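Enuvero refurb floor, anyone else got the arm on teardown yet?
Forum: Shop Floor Talk > Electronics recycling and refurb
8 replies

benchmouse
Posted 3rd August

So Datcombe site got the arm going on desktops in April. I was on teardown for years, now I'm "cell attendant". Same pay so far. Want to hear from other sites before our review bc I dont know what to ask for.

What changed for me: hands feel better, no more caddy thumb. But I stand there. Load tower, take the panel off, wait, clear it, load the next. And the talk is gone. Used to be two of us facing each other across the bench all shift.

Pic is a drive pull, 1TB Blue in one of those blue caddies.

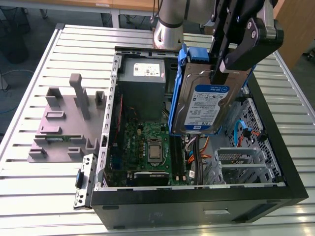

WD Blue in the gripper, side panel already off

torx_and_tea
Who does the panels? You or it?

benchmouse
Me. Every case is different, the latches drive it nuts.

sledgefoot
So they automated the easy bit and left you the annoying bit. Classic. We had 504 towers through in one week by hand last year, no arm, no cell, just people who know where the screws are. What's yours doing?

benchmouse
496 our best week. So yeah, less than you. But thats with 2 of us on the whole line and it used to be more.

sledgefoot
That's my point. Where did the others go

benchmouse
Testing and grading mostly. One went to Grorkau on transfer, one left. Nobody laid off, I'll give them that.

plumdiode
Going to disagree with sledge a bit. I moved from teardown to grading when ours went in and I'd never go back. Wrist brace is in a drawer. Grading you use your head, you get the tester ticket, theres a pay step. If they offer you the ticket TAKE IT

sledgefoot
And if they don't offer? Pay step is only there if somebody writes it down. Our lot said "upskilling" for a year and it was one pdf

plumdiode
ok fair. ask for it in writing

kettle_no5
Grorkau here. We run the Vik software on ours, the bit that logs every pull. Over 3,606 drives on the log now. Thing to watch is they started reading the log as MY numbers. Arm drops out, waits for a reset, that's down as attendant idle. Took weeks to get that fixed. Ask who sees the log and what idle means, before you sign anything.

benchmouse
Did not know that. We have Vik too. Will ask

torx_and_tea
Does it handle the drives ok? Ours would be yanking the cables off

benchmouse
I unplug first on anything I'm not sure of. Straight pull out of the bay is fine most days. Wierd old cases, I just do by hand, quicker.

sledgefoot
Write that down too. How many you do by hand. Otherwise the arm gets the credit for them

benchmouse
lol yes. starting a tally tomorrow

plumdiode
Also ask about swapping round. We do half shift on the cell, half on grading. Made a big difference, standing watching a gripper all day does your head in

kettle_no5
+1 on the swap. We got it after asking twice

benchmouse
Good list. Ticket in writing, log, hand tally, swap. Review is in two weeks, will post how it goes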